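Kalcombe (devotional book)

Kalcombe: Readings for the Long Illness is a Christian devotional book by Fatima Xaba, written for people living with chronic fatigue and for those who look after them. It was published by Priller in November 2018.

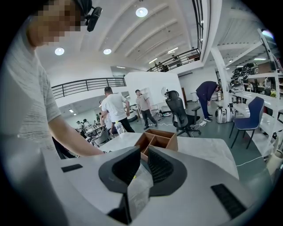
The book takes its title from the valley town where Xaba lived during the first years of her own illness. She had worked as a school librarian before becoming unwell, and began writing short reflections on the Psalms for a parish newsletter. A reader at Maluleke, a small Christian magazine, asked to reprint several of them, and the series ran there until Xaba started work on the book.

Contents

The book has 276 pages and is divided into 13 chapters. Each chapter is named after a feeling, among them anger, boredom, envy and relief, and opens with a passage of scripture. The readings are short, most of them less than a page, and can be taken in any order. Blank lines are left after each one for the reader's own notes. A closing section for carers covers prayer, visiting and practical help at home.

Xaba does not discuss treatment. In the preface she writes that the book "is for the hours between appointments".

Publication

The first printing of 3,000 copies was in paperback only. A large-print edition followed the next June - it has heavier paper and a spiral spine so that it lies flat on a bed or tray. An audio version, read by the author, was released by Nerorix on 3 discs and leaves out the section for carers.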